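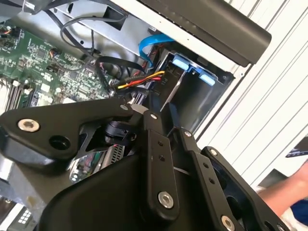
The big desktop, lid off. Green motherboard, and the black memory slots with their little white latches.

Inside the old desktops – a gallery from the Mistlow repair room
Words by Edit Dobos

Welcome, and do put the kettle on, as I have never managed to keep one of these pages short. Every August we open up the computers that people have kindly left with us over the year, and we have a good long look at what is inside before deciding which can go back out to a new home and which will be kept for parts. This summer there were 29 desktops on the shelf, which is a fair few more than last year, and I'm very grateful to everyone who carried one up our stairs (they are heavy things, and the stairs are steep).

I have always had a soft spot for a green motherboard like the one at the top of the page. When I was learning, I thought of them as little towns seen from a hill, with the chips for roofs and the printed lines for lanes, and I'm afraid I still do. This one is packed with tiny parts and white connectors, and I could happily look at it for the length of a cup of tea.

The memory slots are a good place for a beginner to start. The white latches at the ends hold a stick in place, and on most boards you press them gently outwards and the stick lifts up towards you. Hold it by its edges, and touch some bare metal on the case first so that you don't pass on a spark of static. Please don't force anything! If it won't budge, have another look at the latch, and then ask whoever is sitting nearest.

There's an expansion card in there as well, a shiny one with silver metal and a few coloured markings. Cards like that usually have a screw or a clip at the back of the case, and it is surprising how many of us forget it and then wonder why the card is being so stubborn. I have done it myself more often than I would like to admit.

Nine of the desktops have already been promised to the reading room at Drolta, where they will be used for letters, homework and, I'm told, a great deal of online chess. The others will be looked at one by one through the autumn. If you would like to come and help, we are in the long room above the Vukero bakery from two in the afternoon, and no experience is needed at all. Bring your glasses if you wear them – the screws are small and the writing on the boards is smaller still.

If you have an old computer to pass on, leave the side panel on for the journey and tuck the power lead in a bag with your name on it. Screens and printers go to our friends on Sotomayor Street, who have far more room for them than we do.

More pictures will be added here as we work our way along the shelf.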